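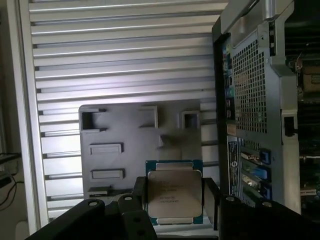
## Chapter 7: Gripping Small, Flat Parts

In Chapter 6 you mounted the arm to the bench and taught it to return to its home position. Now you will have it pick up a part, hold it level, and carry it to a fixture.

The project follows a build by Divya Naidu and Timo Kettler at Windis, a shared workshop. Their arm sorts parts from old desktop computers. A processor is a hard part to start with. It is thin, it has only narrow edges to hold, and the contacts underneath must not be touched.

You will need:

- the arm from Chapter 6, with its parallel gripper
- two rubber finger pads
- a dead processor for practice
- a 2 mm hex key

Set the closing speed to 18 percent before you begin. Section 7.1 covers pad alignment. Section 7.2 deals with grip force, which Naidu and Kettler tuned over 60 trial picks. Their log sheet is reprinted at the end of the chapter, and you will fill in a blank copy as you work.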